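Posted in: Community > Get Involved > Casual & Part-time

Tea table host wanted, Tuesdays, Gitska Rooms

Hello! I'm Chaminda Rathnayake and I look after the Tuesday drop-in at Gitska Rooms, and I'm after someone cheerful to lay the table, keep the tea coming and put everything away again afterwards. It's 2 hours a week, 10 till noon, starting in November and carrying on for 11 weeks (longer if we both like it!).

You'd be in charge of one big table, really. People wander in, put their things down wherever they fancy, have a cuppa and a bit of fruit and a natter, and by the end it all needs sorting out. I love that part, but I'm moving over to run our new morning at Pascual Hall and I can't be in both places.

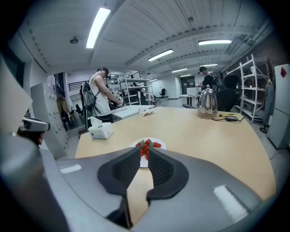 Strawberries, kettle and tissues on the big table.

So, what I need from you: fill the kettle, wash and put out the fruit, wipe down the wood with a damp cloth (please, no spray on it, I've only just got it looking nice) and find a home for whatever's been left lying about. Cables and knives go in the drawer by the door. Cups get washed by hand, we've no dishwasher and I don't see one coming.

You don't need any experience. If you can chat to a stranger and carry a tray you'll be fine, and I'll do the first couple of weeks alongside you. It's £30 a session, paid monthly, and your bus fare on top.

Fancy it? Leave a note for me at the Mesent Street desk with your name and number, or just come along one Tuesday and ask for Chaminda. I'll put the kettle on!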